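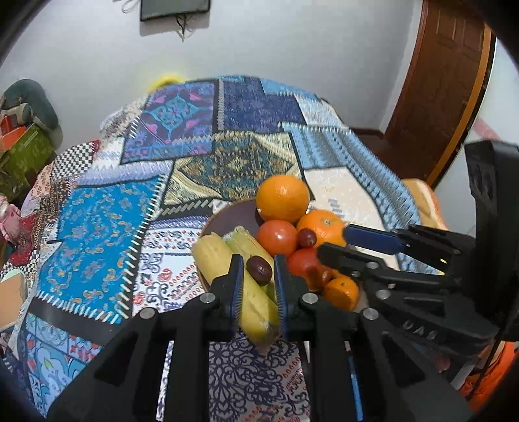

Unit 4. Water loss and respiration in harvested fruit

Jokcombe College, Food Storage and Handling. Read with the Unit 3 notes on ripening. The symbols are the same ones, except that k now stands for the transpiration coefficient.

4.1 What continues after picking

A harvested fruit is living tissue cut off from its supply. It goes on taking in oxygen and giving out carbon dioxide, water vapour and heat. While it is attached to the plant, water lost through the skin is replaced through the stalk. After picking there is no replacement, so every gram of vapour that leaves comes out of the saleable weight.

Two processes reduce the mass of stored fruit. Transpiration is the movement of water vapour from the tissue to the surrounding air. Respiration is the oxidation of sugars and acids, with carbon leaving as carbon dioxide. For most whole fruit the first is much the larger in terms of mass. The second matters more for flavour and for the heat load on the store.

Fruit is also divided by its ripening behaviour. Climacteric fruit (banana, tomato, apple, plum, pear, mango) shows a marked rise in respiration and ethylene production as it ripens, and can ripen off the plant. Non-climacteric fruit (orange, mandarin, lemon, grape, strawberry) shows no such rise. Its sugar content does not increase usefully after picking, so it has to be harvested at eating quality. The peel of a citrus fruit may still change colour when exposed to ethylene. This is loss of chlorophyll and tells you little about the flesh.

4.2 The driving force for transpiration

The air spaces inside a fruit are very close to saturation. The outside air usually is not. The driving force is the difference between the two vapour pressures, called the vapour pressure deficit (VPD). If fruit and air are at the same temperature,

VPD = es x (1 - RH/100)

where es is the saturation vapour pressure of water at that temperature and RH is the relative humidity in per cent.

Saturation vapour pressure rises steeply with temperature. Values for this unit:

5 C: 0.87 kPa
10 C: 1.23 kPa
20 C: 2.34 kPa
30 C: 4.24 kPa

Relative humidity alone is therefore a poor guide to drying conditions. Air at 90 per cent RH has a VPD of 0.09 kPa at 5 C and 0.42 kPa at 30 C. The hygrometer reads the same in both rooms, and the fruit in the warmer one dries nearly five times as fast.

Warm fruit placed in a cold room is a separate case. Until it cools, the vapour pressure inside is set by the fruit temperature and the vapour pressure outside by the room. The deficit is large even if the room air is saturated. Fruit at 30 C in saturated air at 5 C has a deficit of 3.37 kPa. This is the main argument for cooling quickly: the total loss during cooling depends on how long the fruit stays warmer than the air.

4.3 Resistance of the skin

The skin is the principal barrier, and its resistance varies greatly between crops. The tomato has a thick cuticle and almost no stomata, and most of its exchange takes place through the stem scar. The grape has a waxy bloom which is easily rubbed off. Grape berries lose water slowly compared with the stems of the bunch, which brown and turn brittle while the berries are still sound. Apples differ by variety, and russeted skins lose water faster than smooth ones.

Citrus peel has two layers. The coloured outer layer (flavedo) carries the oil glands, the wax and the cuticle. The white inner layer (albedo) is spongy and full of air spaces.

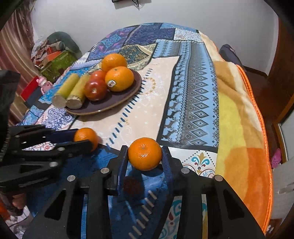

In the early stages of drying most of the water comes from the peel, and the juice content of the segments hardly alters. The peel thins, loses its spring and begins to feel hard. Mandarins reach this point sooner than oranges. They are smaller, so there is more surface for each kilogram of fruit, and in many varieties the peel is thin and only lightly attached. The rind may also collapse around the button (the calyx and the short piece of stalk), where the wax layer is thinnest.

Surface-to-mass ratio can be estimated by treating the fruit as a sphere. The ratio is 6 divided by the product of diameter and density, so halving the diameter doubles it. The estimate is good enough for comparing grades of the same crop. It should not be used between crops, as the difference in skin resistance will usually outweigh the difference in shape.

Washing and brushing at the packhouse remove part of the natural wax. A coating is applied afterwards to restore the resistance. It must not be too heavy. A coating that blocks oxygen as well as water vapour will push the tissue towards anaerobic respiration, and the ethanol and acetaldehyde produced give an off-flavour that does not clear with airing.

4.4 Worked example: finding k

The transpiration coefficient is defined here as

k = m / (M x VPD)

where m is the mass lost per day in grams, M is the initial mass in kilograms and VPD is in kPa. The units of k are g per kg per day per kPa.

A sample of loose mandarins from the Dandach packhouse line is held in the test cabinet at 30 C and 50 per cent RH for five days. Initial mass is 1160 g. Final mass is 1133 g.

Mass lost: 1160 - 1133 = 27 g
Loss as a proportion of initial mass: 2.3 per cent
Loss per day: 5.4 g
VPD: 4.24 x 0.50 = 2.12 kPa
k = 5.4 / (1.160 x 2.12) = 2.2 g per kg per day per kPa

This value includes the loss due to respiration. To judge the size of the error, assume a respiration rate of 30 mg carbon dioxide per kg per hour, or 0.72 g per kg per day. Each 44 g of carbon dioxide released is matched by 32 g of oxygen taken in, and the water formed is taken to stay in the tissue until it transpires. The net loss is then 12/44 of the carbon dioxide, which gives 0.20 g per kg per day. The measured total is 4.7 g per kg per day. Respiration accounts for about four per cent of it and can be neglected at this level of accuracy.

The same cannot be assumed in cold, humid storage. Transpiration falls with the VPD and may drop to a level where the two losses are of similar size. Using k = 2.2 at 5 C and 90 per cent RH, the predicted water loss is 0.19 g per kg per day. A correction for respiration should be made before quoting k from any trial run under such conditions.

Points to check in the laboratory record:

Balance zero recorded before each weighing.
Fruit weighed without the tray or the liner.
Any fruit with broken skin removed before the first weighing and noted.
Cabinet humidity taken from the logger. The door display lags behind it.
Fruit at cabinet temperature before the trial starts. 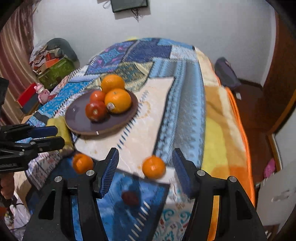 4.5 Respiration, temperature and heat

The effect of temperature on respiration is expressed by Q10, the ratio of the rate at one temperature to the rate 10 C lower. For most fruit Q10 lies between 2 and 3 in the ordinary storage range. It is not a constant. It tends to be higher near 0 C and falls off above 25 C, and it has no meaning once the tissue is injured by heat.

Complete oxidation of glucose releases close to 10.7 J for each milligram of carbon dioxide produced. At 30 mg per kg per hour the heat output is 321 J per kg per hour, or 0.09 W per kg. This is small for a single crate. In a tightly stacked pallet with poor air movement it is enough to keep the centre warmer than the outer layers, which raises the respiration rate there and so the heat output.

Temperature cannot be lowered without limit. Bananas are injured below about 13 C and show dull, greyish peel. Tomatoes held too cold ripen unevenly and decay early, and the less ripe they are the more easily they are damaged. Many citrus fruits develop pitting, with lemons and grapefruit more sensitive than oranges. Apples and grapes are generally kept close to 0 C. A mixed load is therefore run at a compromise temperature or divided by bulkheads.

4.6 Mixed storage and ethylene

Ethylene from climacteric fruit acts on everything else in the same air. Ripening bananas or apples will hasten ripening in unripe tomatoes and loss of green colour in citrus buttons. The effect depends on concentration, time and temperature, and is weak near 0 C.

The Saxena layout used in the store design exercise has separate air circuits for the two groups. The older Trullum layout has a single circuit with a ventilation fan on a timer. In the calculation for Trullum, treat the room as well mixed and ignore uptake of ethylene by the fruit. Air change rates are given on the exercise sheet. Bring it to the Tuesday session, together with your own value of k from the cabinet trial.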